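Home Forums Tabletop Search Log in

We use cookies to keep you signed in. Accept Settings

Sorting small cards at the table

plindlow_pete
I have 1,021 small white cards to sort before Friday and my neck hurts after one box. I'm sitting at a kitchen table. How do the rest of you set up?

jerkberg
Stand up. I did 155 in one go last week standing at a counter and felt fine. Sitting makes you hunch.

Haneul_Y
Standing didn't help me. You still bend over if the table is low. I put mine on blocks. Long hair is the other thing, tie it back or it hangs down the whole time you're leaning in.
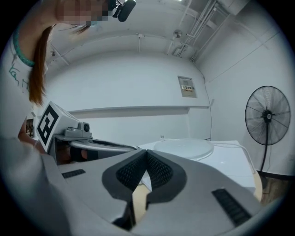 Re: Sorting small cards at the table

fornero7
Disagree on the blocks. My table wobbled and I lost a whole stack to the floor. A tray on top of the table does the same job.

jerkberg
A tray slides. Put a damp cloth under it.

Haneul_Y
Damp cloth next to paper cards? No thanks. Rubber shelf liner.

plindlow_pete
I have liner. How many piles do you keep going at once?

fornero7
5. I tried 7 and kept reaching across myself.

jerkberg
Two. Split, then split again. Slower, but I make fewer mistakes.

plindlow_pete
Going with five and the tray. Will post on Friday if I finish.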